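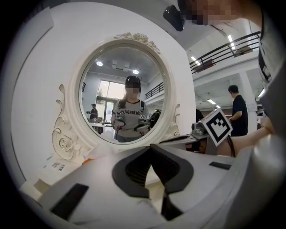

3月 土曜 鏡拭きタスク 収録1日目

場所はいつもの吹き抜けの部屋。Kakville側のデスクは使わず、白い化粧鏡を立ててそのまま始めた。
担当:自分、Aniela(操作)、Dorota(記録とリセット)。午後から手伝いが入ったり抜けたり。
目標は100エピソード。結果95。足りないぶんは月曜以降に回す。

午前のメモ

9時半スタートのつもりが、実際に1本目が回ったのは10時40分。原因は充電。右手側のカメラのバッテリが昨夜ささっていなかった。ケーブルは刺さっているのにハブの電源が落ちていた。ハブのスイッチ、テープで固定した。剥がさないこと。

タスク定義(確認用、前回の打ち合わせからちょっと変えた)
・開始姿勢:両手のグリッパを開いて、鏡の手前、胸の高さ。
・片手で布をつかむ。もう片方は鏡の縁に軽く当てて押さえる。
・鏡面を上から下へ拭く。円を描かない。
・布を鏡の足元に戻す。畳まなくてよい。
・両手を開いて開始姿勢に戻る。ここで終了の声かけ。
前回の版では「鏡を拭く」としか書いてなくて、人によってやり方がばらばらだった。円で拭く人、横に拭く人、端だけ拭いて終わる人。ばらつき自体は欲しいんだけど、最初の塊は揃えておきたい。Dorotaは逆の意見で、最初からばらつかせたほうがあとで楽だという。決着せず。今日は揃える方でやった。

鏡の問題

予想はしていたけど、予想よりひどい。
手首カメラの視野の大きいところを鏡が占めると、画の中に部屋がもう一つできる。操作者、持っているグリッパ二つ、その上の四角いマーカー、窓、天井の照明、後ろのテーブルのそばの人まで全部入る。自己位置推定から見ると、これは自分が動くと一緒に動く背景で、たちが悪い。

午前の分をOsamgateの処理に流してみたところ、軌跡が途中で跳ぶものがまとまって出た。跳ぶ場所はだいたい同じで、鏡に正対してから手を前に出すところ。特徴点を重ねて見ると、鏡の中の窓枠と手すりにびっしり乗っている。手すりが特にまずい。コントラストが強くて縦棒の繰り返し、しかも本物の手すりも同じ画面に映ることがある。本物と鏡像を対応づけて、そこでドカンと飛ぶ。

対策案、思いついた順
1. 鏡の領域をマスクして特徴点を取らない。一番素直。鏡の縁は彫刻が多くて模様がしっかりあるので、縁は残したい。縁の特徴点はむしろよく効いている。
2. 地図を先に作る。鏡に布をかけた状態で部屋をひと回りして地図を作り、そのあと布を外して本番。
3. 鏡の角度を振って、窓が入らないようにする。
4. 鏡にスプレーで曇りをつける。却下。拭くタスクなので見た目が変わる。あと掃除が大変。

午前は3だけ試した。窓は逃げるが代わりに蛍光灯が入る。手間のわりに得しない。元に戻した。
2は午後にやった。効いた。後述。

マーカーの件

グリッパの上のマーカーが鏡にも映るので、検出器が鏡像を拾わないか心配だった。Anielaが「左右反転なら別パターンになるから読めないはず」と言っていて、理屈はその通り。ただし辞書の中に、反転するとほかのIDに近くなるものがある。誤り訂正をゆるくしてあると、それを拾う。
実際、今日の95本のうち39本で、存在しないはずのIDが一瞬出た。数フレームで消えるものがほとんどだけど、ログには残る。
訂正ビット数を下げて再検出したら全部消えた。代わりに、傾きがきつい時の本物の検出が少し落ちる。グリッパを大きくひねった時に反対側のマーカーがちょうど斜めになるので、そこが痛い。
→ 折衷案。使っているIDのホワイトリストを作って、それ以外は捨てる。訂正は元の設定のまま。Laskowskaのスクリプトに引数を足した。ついでに名前を allow_ids にした(前は ids で、何のidsなのか自分でも分からなかった)。

相対姿勢の計算のほうは、片方のカメラからもう片方のグリッパのマーカーが見えている区間しか使えない。両手が鏡の前で並んでいる間はよく見える。片手が布を取りに下りるとほぼ見えなくなる。その間は自己位置推定頼み。つまり鏡のせいで弱くなっている部分と、マーカーが見えない部分が重なっている。いやな重なり方。

午後のメモ

昼食後、地図作りからやり直し。
手順:
 a. 鏡に無地の布をかける。留めるのは上だけでよい。
 b. グリッパを片手で持ち、ゆっくり歩く。床、壁、上の階の手すり、柱。鏡の縁は布のすき間から見える範囲で。
 c. 最後に鏡の正面に戻って、開始姿勢の位置で5秒止まる。
 d. 布を外す。以後、家具と鏡を動かさない。
dを破ったのは自分。椅子をどかした。椅子くらいなら平気だった、というか少なくとも目に見える差は出なかった。鏡は絶対動かさない。台座のところに鉛筆で印をつけた。

この地図に対して位置合わせすると、午前に跳んでいたエピソードもかなり救えた。最終的に95本のうち94本が通った。落ちた1本は途中でバッテリが切れたやつで、鏡は関係なし。
ただ「通った」というのは処理がエラーなしに終わったという意味で、軌跡の質は別。抜き取りで目視したぶんは良かった。全部は見てない。Dorotaが残りを見る。

注意:通ったものの中に、拭いている最中にだけ数ミリ揺れるのがある。人の手の震えかと思ったが周期が合わない。鏡に近づいて、画面のほとんどが鏡面になった時だけ出る。マスク(案1)を入れればたぶん消える。月曜に試す。

操作者の感想(Aniela、休憩中に聞いたのをそのまま)
・バックパックの肩ひもがずれて、右手を上げる時に引っかかる。
・グリッパの重さは平気。指の付け根が痛くなるのは引き金が固いせい。
・鏡を見ながらだと手元が反転して混乱する。途中から鏡を見ずに布だけ見るようにした。
・布が薄いとつかみ損ねる。ゴムのパッドの先で端をはさむより、真ん中をつまんで持ち上げる方が早い。

最後のは大事。つかむ位置を最初「布の端」と書いていたが、午後から「真ん中をつまむ」に変えた。午前分はメタデータに grasp=edge と入れておく。混ぜて学習させるかはあとで決める。自分は混ぜていいと思っているけど、最初の学習は午後分だけで回したい。比較ができるので。

布について。丸まったまま置くのと広げて置くのとで、つかみやすさが全然違う。リセットの時に人が毎回きれいに広げてしまうと、データの中にきれいな布しか出てこない。Dorotaに、リセットは上から落とすだけにしてもらった。途中で一度、丁寧に角まで揃えた人がいて(手伝いに入ってくれた人)、悪気はないので説明した。リセット手順を紙に書いて壁に貼ること。前も同じこと書いた気がする。

顔の処理

これは忘れると困るので長めに書く。
鏡があるせいで、操作者の顔がほぼ全エピソードに正面から入る。普段のタスクだと手首カメラに操作者の顔は入らないので、ぼかし処理は通りがかりの人だけ相手にすればよかった。今回は違う。
・検出器は鏡の中の顔も普通に拾う。そこは問題なし。
・帽子のつばが深いと落とすフレームがある。特に下を向いた時。
・のぞき込んできた人の顔が画面の上の端に大きく入るケースも、取りこぼしやすい。顔の半分しか入っていないので。
・Tシャツの胸の文字も鏡に映る。反転しているから大丈夫、とはならない。読もうと思えば読める。次回から操作者は無地。
・鏡のそばに紙のラベルが置いてあって、バーコードと細かい字が印刷してある。中身が読めるかは確認していないが、次回からどける。
ぼかしの後に位置推定をかけるのか、前にかけるのか。今は前。生データを触る人を減らしたいので、できれば後にしたいが、ぼかした四角の角に特徴点が乗ることがある。モザイクだと角だらけになる。ガウスぼかしならまし。→ 両方で軌跡を出して差を見る。月曜か火曜。

周りの人の件

手伝いの人や別の作業の人が、収録中に後ろを横切る。鏡があるので、操作者の後ろを通っても映る。背景が動くのは学習には悪くない。実際に使う部屋でも人は通る。ただし、操作台に手を伸ばすのは困る。視野の横から素手が入ってくると、その手がタスクの一部に見えてしまう。
収録中に手を出す時は先に声をかけて、一度止める。止めずに手が入ったエピソードは捨てないで、タグ bystander_hand をつけて残す。使い道は後で考える。
あと、のぞきこむ時に機材の上に体を乗り出さない。カメラのマウントに頭をぶつけかけた。自分が。

同期

左右のカメラの時刻合わせ。毎エピソードの頭で、画面に出したQRを両方に見せる方式。鏡の前でやると、鏡像のQRも入る。反転したQRは読めるリーダーと読めないリーダーがあって、うちのは読める。読める時に、直接見えたものと鏡経由のものとで同じ内容が二度出るだけなので害はない。ただログが倍の長さになって見づらい。重複除去を入れた。
QRを見せる時は鏡に背を向ける、という運用でもいい。Anielaはこっち派。たしかに早い。

グリッパ幅の推定がおかしくなったのが何本か。指先の開き具合を画像から取っているので、指の白い部分と鏡の縁の白、パネルの白が重なると境目が分からなくなる。白に白。黒いパッドのほうを基準に取るように変えたら安定した。パッドはどの角度でもだいたい視野に入っているし、背景にあんな黒はない。もっと早くそうすべきだった。
この変更は過去データにもさかのぼって当てたい。Vusteckに置いてある分の再計算、夜中に流す。ディスクの空きを見てから。前に見ないで流して止まった。

ケーブル。マーカーの横のカメラモジュールから下に垂れている線が、手首を返すとグリッパの本体と手の間にはさまる。午後の真ん中あたりで一度、画がちらついた。コネクタを差し直して復旧。被覆に傷はない。結束バンドで一箇所止めたが、きつく止めると今度は曲がりの根元に負担がかかるのでゆるめに。次の改版で線の出口を横に出せないか、設計のほうに聞く。

露出。奥の窓が明るいので、鏡の角度次第で自動露出がふらふらする。鏡に向いた瞬間に画面が暗くなり、布を見ると明るくなり、また鏡で暗くなる。午後から固定にした。固定値は布の白がとばないところに合わせた。縁の彫りが少し暗くなるけど特徴点は足りている。夕方は外が暗くなってくるので、固定だと全体に沈む。16時で一旦値を変えた。メタデータに exposure_set を a / b で入れた。時刻から逆算できるけど入れておくほうが楽。

捨てる基準(今日決めたもの)
・布をつかめず、三回以上やり直した:捨てない。タグ retry。
・布を落として拾った:捨てない。タグ drop。
・布を床まで落とした:捨てる。
・終了の声かけを忘れて長く回った:末尾を切って残す。
・途中で話しかけられて手が止まった:止まった所が2秒を超えたら捨てる。
・鏡を押して動かした:捨てる。地図ごとやり直し。今日はゼロ。
retryを残すことについてはDorotaと一致。失敗から戻る動きが入っていないと、実機で一回外した時に何もできなくなる。前のコップのタスクでそれをやった。

片付け

グリッパは左右とも棚の二段目。右のほうのネジが一本ゆるんでいたので締めた。黒いV字のパッドに布の繊維がついていたのでテープで取った。毎回やる。繊維がついたままだと滑り方が変わるし、見た目も変わる。
カメラのカードは両方抜いてコピー済み。チェックサムは合っている。カードはまだ消さない。Dorotaの目視が終わるまで消さない。
鏡は立てたまま。パネルに触らないよう張り紙した。

月曜の予定
・鏡面マスク。手で輪郭を取ったのを一枚作って、地図の座標から投影する。エピソードごとに描くのは無理。
・数ミリの揺れがマスクで消えるか確認。
・ぼかし前/後の軌跡比較。
・足りない分の収録。今度は操作者を替える。身長が違う人がいい。
・布を別のものに。厚手と、色つき。
・無地のTシャツを何枚か用意。
・リセット手順の紙。今度こそ貼る。
・allow_ids のスクリプト、READMEを直す。古い引数名のままになってる。

未解決
・鏡の中の自分の手を、方策がどう扱うか。学習時は鏡の中に人が立っていて、実機では鏡の中にロボットが立つ。手首カメラの画の大きな部分が学習時と別物になる。グリッパの見た目は揃えてあるけど、その後ろにいるものが違う。人の部分を塗りつぶして学習させる案と、鏡面を丸ごとぼかす案。後者だと拭き残しの判断に使う見た目も消えてしまう。
 Anielaの案:鏡の中の人の部分だけ、毎回ちがうテクスチャで埋める。気にしないように学習させる。手間はかかるけど筋はいいと思う。切り抜きの質しだい。顔のぼかしで出した枠がそのまま出発点に使える。
・そもそも拭けたかどうかをどう判定するか。今は人が見て丸をつけているだけ。汚れを置かずに拭いているので、丸の基準が「布が全面を通ったか」になっている。汚れを置くと一本ごとのリセットが倍かかる。水性ペンで点を打つ案あり。点の位置を毎回変えるなら乱数の表を作っておく。

追記(夜)
Vusteckの再計算、流した。空きは足りている。
目視の途中経過がDorotaから来て、午前の分に布を左手で取っているのが混じっているとのこと。定義では手を決めていなかった。「片手で」としか書いていない。左右どちらでもよいことにして、hand=left / right のタグを足してもらうよう返信した。定義の文は月曜の朝に直す。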